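Home | Guides | Set-up | Hand tools | Contact

Section 4: Setting up a stick-sorting station

January 2023, by Otakar Kratochvíl

Read this section before you unpack anything. The sales sheet for the Mundel hand-held grippers says a new starter can be working in 40 minutes. Our people at Kultstead took longer, and the station plan should allow for that. The figures on the sheet came from a demonstration, and demonstrations don't include tea breaks, sore wrists or a cable under somebody's elbow.

4.1 Before you start

1. Choose a table that the operator can reach across without leaning. Management may want it nearer the server cupboard. Put it where the operator wants it.
2. Lay a cloth and pull it flat.
3. Stand the container close to the middle and place the sticks in it, tips up.
4. Hang the backdrop behind the table. Fold creases do no harm.
5. Run each cable over the operator's forearm or behind the elbow, never between the hand and the container.

CAUTION: Keep fingers clear of the linkage when the jaws close. The pivots pinch.

4.2 First grip

1. Take one gripper in each hand.
2. Close the jaws lightly on a stick, with one pad on either side. Squeezing harder gives no better hold and tires the hand.
3. Lift straight up until the lower end clears the rim.
4. If the stick turns in the pads, put it back and take it again lower down.
5. Do the same with the other hand. Work slowly until both feel alike. 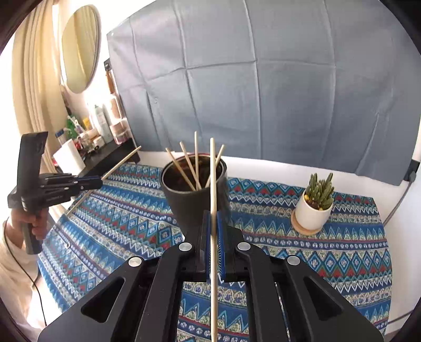

Fig. 4. A stick in each gripper, others still in the container. Note the upright hold at the front.

Note: Left-handed operators should try both grips before the station is signed off. The manual from Oltden assumes a right-handed reader throughout.

4.3 Shifts and records

1. Record the operator's hours at the station as working hours. Set-up and practice count.
2. Swap operators after 63 minutes at most. Biswas suggested a longer turn and gave us no reason we could accept.
3. Do not display individual scores. The software offers to do this when first switched on. Choose "No".
4. Write down dropped sticks by station, without names.

Note: We were told in December that recorded movements would "free staff for better work". Mieczysław Bielecka asked at the time what the better work was and who would be paid for it. The answer is still outstanding. Until it arrives, nobody should be moved off the packing bench on the strength of these recordings.

4.4 If something goes wrong

Jaws won't open: let go of the handle, set the gripper down and switch off. Do not prise them.

Pads slip: wipe with a dry cloth. If they still slip, ask for form 1298.

Wrist or thumb aches: stop. Tell the shift lead, who must find you other work at the same rate.

Section 5 covers storage and charging.

Questions: station desk, Kultstead, extension 2 | © Kultstead Works | Back to top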